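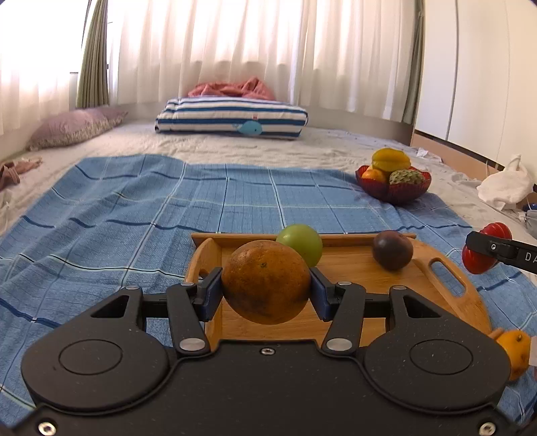
An orange between the blue pads, just clear of the bamboo tray, with the passion fruit waiting its turn at the back rim.

Rirel Home Sessions: the fruit tray gallery
Posted 25 Jun 2021

Hello, and welcome to the page we have been meaning to put up since November! People who ring us about the Home Sessions service nearly always ask the same thing first, which is what a session looks like when it's going on in an ordinary room, and we have spent a good deal of time on the phone trying to put it into words. Pictures do it so much better. Do have a wander through, and there is a bit at the bottom about booking if you like what you see.

For anyone new to us, we record everyday handling jobs with hand-held grippers. One of our people holds the gripper and does the job with it – picking up, putting down, moving along a bit – and you get the recordings to train your own robot arm on. We work in bedrooms, kitchens and sitting rooms, with the curtains and pillows and blankets left in, as those are the sort of rooms your robot will have to cope with one day.

The fruit tray is the job we're asked for most (it has rather taken over from folding tea towels, which I still have a soft spot for). It sounds like the simplest thing in the world until you try it. An orange is big and dimpled and sits nicely between the pads. A passion fruit is small and dark and wants to roll. Star fruit has those ridges, and every one of them seems to be where you'd like to put a finger! A sugar apple is all knobbles. We like to have a mixture out together, some on the tray and some in a glass bowl, so that the gripper has to find its way to one piece with the others close by.

We also like a soft surface underneath. A tray on a kitchen worktop stays put, while a tray on a bed with a checked cloth under it can tip and shift a little when you lean on the mattress, and that is well worth having in your recordings. Our friends at Hasdale took the worktop set first and came back for the bed set, and they have kindly let us say so.

Two grippers can work at one tray, and I would nudge you towards that option if your budget runs to it. The second one gives you an arm coming in from the side, partly in the way, just as a second pair of hands would be at a real table. A red fruit with a slightly lobed shape, a bit like a tomato, makes a good subject for the pair, being shiny and round and fairly easy to tell apart from its neighbours.

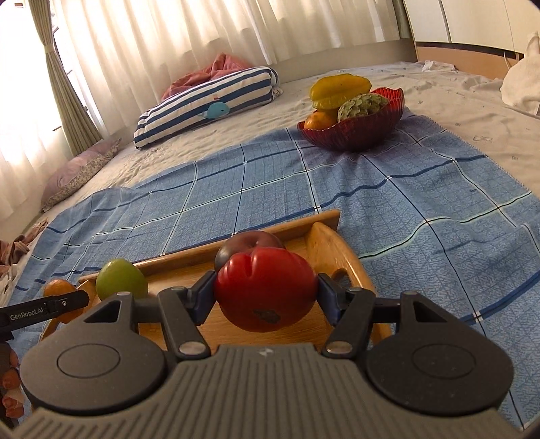 Choosing the room takes longer than people expect, and we're happy to talk it over. Bright windows behind sheer curtains are lovely to work by but they can be hard on a camera, so tell us early on whether you want plenty of that or hardly any. The Erker set, which you can ask to look through before ordering, has 2,159 clips from seven rooms, and the light is different in every one of them.

What you get with a booking

A single-room session starts at £3,000. The price covers our people, the fruit, the trays and cloths, and a first look through the clips so that the hopeless ones are taken out before they reach you. You are welcome to send your own objects, and the Farías set came about that way: a whole box of kitchen odds and ends, beautifully packed, with a list on top.

Please let us know whether you'd like one gripper or two, which room you have in mind, and any fruit you can't do without. Star fruit and sugar apples take a little finding at certain times of the year, so a few weeks' notice is a great help to whoever is doing the shopping.

To book, or just to ask a question, use the form on the contact page and choose Home Sessions from the list. More trays and more rooms will be added to the gallery as we get round to sorting them.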